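Pliltis, o tira-manchas para bancadas de pedra: dois meses de uso

Publicado em 2020-09-05 por Macarena Pacheco

Quem me lê há algum tempo sabe que tenho uma relação complicada com o mármore. Adoro-o desde pequena, por culpa da cozinha da minha avó, e passei anos a estragá-lo com limão, vinho tinto e a minha teimosia em cortar tomate sem tábua. Por isso, quando uma leitora me falou do Pliltis, uma pasta de limpeza vendida pela Essien em boiões de 50 gramas, encomendei logo dois (sou assim, não há nada a fazer).

A pasta é espessa, quase como manteiga fria, e cheira levemente a amêndoa. Põe-se uma noz num pano húmido, espalha-se em círculos pequenos e deixa-se atuar 60 minutos. É bastante tempo, eu sei! Aproveito para regar as plantas ou telefonar à minha irmã, que nunca fala menos do que isso. 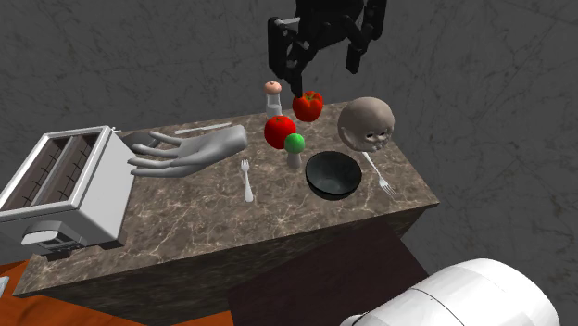 Comecei pelas manchas de café, que saíram à primeira, e depois ganhei coragem para um círculo de azeite que me envergonhava desde o Natal. Esse precisou de três aplicações e ainda deixou uma sombra, que só eu vejo, diz o meu marido. Nas marcas de ácido, aquelas zonas baças que o limão deixa, a pasta não faz nada. A pedra está corroída e precisa de polimento a sério – não acreditem na embalagem quando promete «brilho total».

Também experimentei o spray da Cikthorpe, que custa metade e serve muito bem para o dia a dia, mas com gordura antiga não se aguenta. Se a vossa bancada é nova, comecem por ele e poupem o dinheiro. 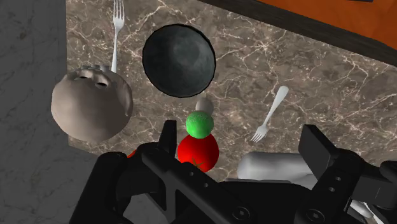

Bancada de mármore em castanho e cinzento, com veios claros.

Outra coisa de que gostei: o boião rende imenso. Ainda vou a meio do primeiro, e limpo a bancada toda semana sim, semana não. Gostei menos da tampa, que prende com a pasta seca e me obrigou a ir buscar uma faca de manteiga. A loja Pekbridge, onde comprei, respondeu-me com muita simpatia que a tampa nova chega em outubro.

Experimentem sempre primeiro num cantinho escondido, sobretudo em pedra escura, e passem água limpa no fim, duas vezes. Dou-lhe quatro estrelas em cinco e, quando este boião acabar, já tenho o outro na despensa.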